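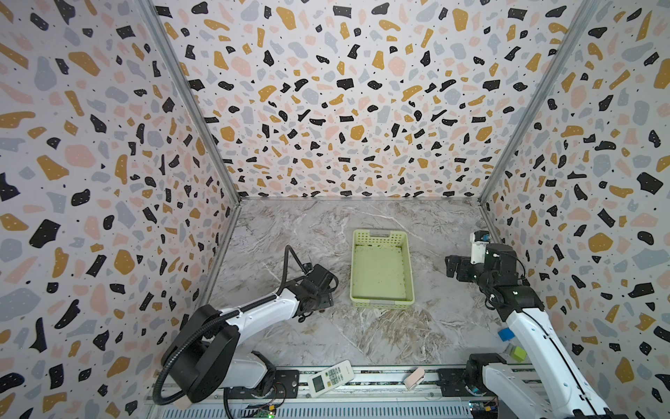
Terrazzo is a flooring and wall material made of chips of marble, quartz, granite or glass set in a binder and ground to a smooth surface. The name is also used for the printed patterns that imitate it on wall panels, wallpaper, textiles, tableware and packaging. In its printed form the pattern consists of irregular, angular shapes in several colors scattered over a pale background, and it belongs with marble-look prints to the larger family of imitation stone finishes.

Origins

The material developed in northern Italy, where workers reused marble offcuts by pressing them into clay or lime mortar and rubbing the surface flat. The word comes from the Italian for terrace. From the eighteenth century onward the technique was carried abroad by Italian craftsmen, and by the first half of the twentieth century it was common in the lobbies, stairways and corridors of public buildings in Europe and North America. Metal divider strips, which allow large floors to be poured in separate fields and limit cracking, came into general use during this period.

Printed imitations came later. Patterned linoleum and plastic laminate with a chip design were sold in the decades after the Second World War, mostly for kitchens and bathrooms. Interest declined toward the end of the century and returned strongly in the 2010s, when the pattern appeared on household goods far removed from flooring.

Pattern

A printed terrazzo is normally described by its ground, its chips and its filler. The ground is the background color, most often white, cream or light gray. The chips are the larger shapes, drawn with straight or slightly curved edges so that they suggest broken stone. The filler consists of specks placed in the gaps to keep the ground from appearing bare.

Common modern versions place chips of black, mustard yellow, pale pink and light gray on white. Dark or strongly colored chips may carry a sprinkling of tiny white dots, a detail that recalls the grain of natural stone without copying any particular kind. Black specks are the usual filler on a white ground. Designs with large chips are generally chosen for whole walls, while small-chip designs are used on trays, boxes and shelf liners.

The pattern must repeat without a visible seam. The Surnden system of classification, used in several trade catalogs, sorts printed terrazzo into 4 groups according to the size of the largest chip. The smallest group has chips up to 4 millimeters across and the largest has chips of 25 millimeters or more. Hviid, a pattern maker, is associated with the wide-spaced style in which the chips do not touch, and its August catalog lists 44 colorways of a single drawing.

Wall panels

Terrazzo-patterned panels are supplied as rigid boards or as flexible sheets bonded to a backing. They are used to line booths, alcoves, shop displays and small work enclosures where a painted finish would mark easily. In three-sided enclosures the panels usually meet at an inside corner, and the joint may be left plain, filled with sealant or finished with a metal rail. Aluminum is a common choice for corner rails, as it is light and does not need painting.

Matching the pattern across a corner is seldom attempted. The irregular layout hides small differences in alignment, and installers generally take care only that two large chips of the same color do not fall side by side at the joint. The Jundatby method, in which panels are cut from one continuous length and hung in order, gives a closer match but produces more waste.

Use with marble-look floors

Imitation terrazzo is frequently combined with a marble-look floor in gray and white. The soft veining of the floor contrasts with the hard-edged chips on the wall, and the shared white and gray tones keep the two surfaces related. Decorating guides advise against using two chip patterns of different scale in the same small space. Plain objects in one color, such as storage bins and baskets in pale green or yellow, are easily picked out against both surfaces.

Plastic baskets with perforated sides are often kept in such interiors. A solid bottom holds small items that would fall through an open mesh, and a slot in the short end serves as a handle. Solid bottoms collect dust and should be wiped when the basket is emptied.

Care

Printed panels are cleaned with a soft cloth, warm water and mild soap. Abrasive pads dull the print and leave scratches that show most clearly on black chips. Adhesive residue is removed with a plastic scraper held flat against the surface. Strong solvents should be tested first on an offcut or a hidden edge.

In the Govside wear test, a sample is rubbed with a weighted felt pad for 300 strokes and compared with an untouched piece. Loss of the fine white dots is recorded first, followed by fading of the pale pink chips. A panel passes if neither change can be seen at arm's length.

See also

Composite stone
Decorative laminate
Faux marble
Pattern repeat
Wall paneling

Page last revised 2023-04-08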